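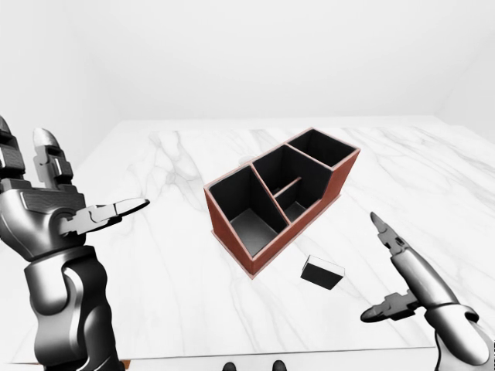
Ebise Bogale keeps her rules for simulated robot work on one sheet of paper, and she wouldn't let me take it home. "It changes too often," she told me. "You'd be quoting the old one by May."

I'd gone to see her at Pistent to ask a pretty basic question. If the robot lives in a computer and can't hurt anybody, why does it need rules at all? She laughed at me (kindly!) and pulled up a chair.

"The habits carry over," she said. "If you let a hand slam into the table in simulation, you've taught somebody that slamming is fine. Maybe the software, maybe the person driving it." So her operators work under the same speed limit they'd use on real arms, and any run where a hand hits the tabletop gets marked as a bad one, even if the block ended up in the right compartment of the desk organizer.

That last part caused a fight. Fasil Moges, who builds most of the tasks, wanted to keep those runs. "I lost 155 of them in one afternoon," he told me, still a little sore about it. "They were good runs! Well — they were okay runs." The batch had 1398 in it to begin with, so I couldn't feel too bad for him.

The other big rule is about starting positions. Every object gets moved and turned between attempts, and the change goes in the log. Bogale picked that one up from Els Jacobs at Polport, who once threw out a set of 4000 after finding the objects had never budged. "Els still won't talk about it at dinner," she said.

I asked what she'd tell a small team just starting out. She thought about it for a while. "Write down what counts as done before you record anything. Is it done when the block touches the bottom, or when the hand has let go and backed off? We argued over that for weeks." They went with backed off. Moges would like it noted that he voted the other way.

14 comments | 200 shares
Contact us | © Gidey | Back to top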